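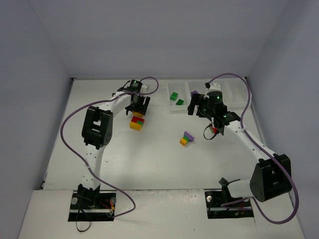 Fig. 6. Two brick stacks on the table, tray with compartments at the back.

Unit 6: Building in Courses
Handout, N. Strobel and M. Ruppert

Terms for this unit. A course is one layer of bricks. A stack is two or more courses joined by their studs. A step is any place where the upper brick does not line up with the one under it.

Compare the two stacks in Fig. 6. One has yellow at the bottom, with red and a small green brick on top. The other is yellow, green and purple, and it is stepped. Sketch a side view of each — pencil only, no shading.

Keep unused bricks in a tray with compartments, as with the green ones in the figure. Loose bricks on the table get mixed into other people's builds.

Bench work
Each pair takes 50 bricks from the class set of 250. Build one straight stack and one stepped stack using the same bricks. Push each from the side with one finger, at the top course, and write down where it comes apart.

Read the Wenon chapter on overlap before Saturday. Sketches go in the Khumalo folder — names on the back.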